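August 10, 2021

Sorting the odds-and-ends bin, day two. Luzius wants everything that goes in it on one list by the end of the week, and the list from July gives the grapes as "fruit, assorted", which is generous for one bunch. Changed it. The ribbed cup is now item 19. Notburga calls the thing with the orange handle a brush, Pirmin calls it a scraper, and I have written "tool" and gone for coffee. The bin itself is scuffed enough to count as an antique. Heidrun has priced a new one and we have all agreed to stop mentioning it.

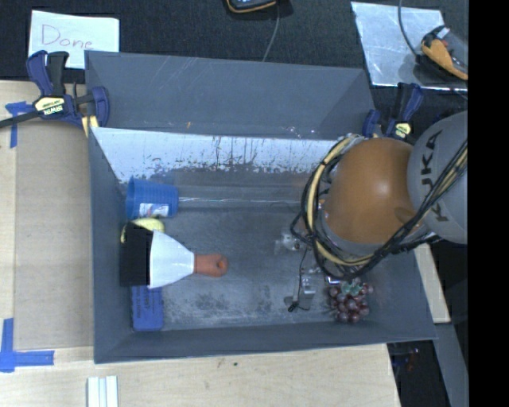
Where does the list go once it's finished?
In the Skomuleck folder, on top of the July one, with a copy to Luzius.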